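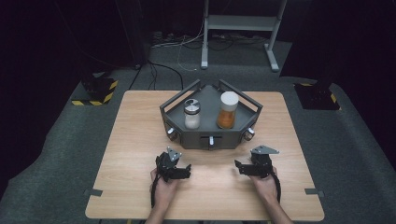 The tray with the two jars in it, on the oak-look table.

Six-sided condiment tray: keep or replace?
Forum: Kitchen storage and tableware

pemer_lane
I'm after opinions on the dark grey tray in the photo. It has six sides, raised walls and two metal handles that come up at an angle from the back corners. I bought it in June from Hidlow for 35 pounds and I've been using it for jars that need to move between the worktop and the table. At the moment it has the short jar with the white powder in it (icing sugar, for pancakes) and the tall one with the honey.

My question is whether a six-sided tray makes sense for this. Round jars leave odd gaps at the corners and I can't decide if that is wasted room or useful room. The other option is a plain rectangle from Savotance, which costs less and would sit flush against the wall.

gridlocked88
Rectangle. Every time. I had a hexagonal one and it never sat properly against anything. You push one side up to the wall and you have two triangles either side collecting crumbs.

Youssra Bouazza
I don't agree with that. It depends where it lives. If it stays on the worktop then yes, get the rectangle. If it goes in the middle of a table, people reach for it from all sides and the shape is no trouble at all. We use a six-sided one every morning and it gets turned round as needed.

What are the three silver knobs for on the front and sides? I can't work out if they are feet, or decoration, or if something hooks on to them.

pemer_lane
No idea. Nothing came with it in the box apart from the tray. There is a small slot in the front as well, just above the middle knob. I had assumed it was for a label.

gridlocked88
A label on a tray. What would it say, tray?

tallshelf
A card with the names of what's inside would be reasonable if you have guests. Some of the breakfast room ones have a slot like that. I can't say if yours is meant for it.

On the original question, I'd think about the handles before the shape. Both of yours are at the back. With a tall jar that is half full of honey and a short one next to it, the weight isn't even, and if the jars slide forwards the front will dip when you lift it. I'd want a handle at each side, halfway along.

pemer_lane
It does dip a bit. I've got used to holding it with my thumbs over the wall. I keep the jars towards the back when I carry it and that helps.

Youssra Bouazza
Put a mat in it. A piece of the rubbery drawer liner cut to shape will stop the jars moving. Draw round the base of the tray on newspaper first, cut inside the line, then use the newspaper as the pattern. Six sides takes longer to cut than four, I will give gridlocked that.

It also saves the tray from scratches. Glass bases mark a dark finish quite quickly and grey shows it more than you would expect, particularly with sugar, which gets under the jar and acts like sandpaper.

Cherkaouifan
Has anyone got a lid suggestion for honey? I notice yours has a white lid, a plain cylinder. Mine is a screw lid and it glues itself shut within a week.

pemer_lane
It lifts off. I wipe the rim with a hot cloth when I remember. The sugar one has a metal lid and I have never had a problem with it.

tallshelf
For honey I wipe the rim and the inside of the lid each time, and I don't fill the jar more than halfway. Less to get on the rim when you tip the dipper. If it has already stuck, stand it upside down in a bowl of hot tap water for a couple of minutes. Don't use a knife on it.

gridlocked88
Or buy it in a squeezy bottle and stop having this conversation.

Cherkaouifan
The squeezy bottle goes solid in our kitchen by the time we are a third of the way down. With a jar you can at least get a spoon in.

Youssra Bouazza
Same here. And if it does set, a glass jar can be stood in warm water. I wouldn't do that with every plastic bottle.

marrowfat
Coming back to cost. Hidlow had that tray at 35 and I've seen similar ones for 12 without the metal handles. If you don't carry it much, the handles are what you are paying for. I wouldn't replace one that works, though. The rectangle will have its own faults and you'll be back on here asking about those.

One practical thing: a pale table like that will show rings if honey gets under the tray. Check underneath it now and then. I found one on ours that had clearly been there for weeks and it took vinegar and a good deal of rubbing to shift it.

pemer_lane
Is vinegar all right on an oak finish? I don't want to dull it.

marrowfat
Ours is a sealed top and it was fine, diluted, wiped off straight away with plain water. Try it somewhere out of sight. On oiled wood I'd use warm water only.

tallshelf
Warm water would be my first go on any of them. Honey dissolves in it, so there's no need for vinegar unless something else has got mixed in.

marrowfat
Fair enough, ours may have had jam in it.

pemer_lane
Thanks all. I'm going to keep the tray and cut a liner for it. If the dipping still annoys me after that I'll look at the Savotance one again. I measured the gap by the bread bin this morning and the rectangle would only just go in anyway, with the plug socket out of reach behind it.

gridlocked88
Still say rectangle.

Youssra Bouazza
Let us know how the liner goes. If you find out what the knobs are for, post that too, I'd like to know.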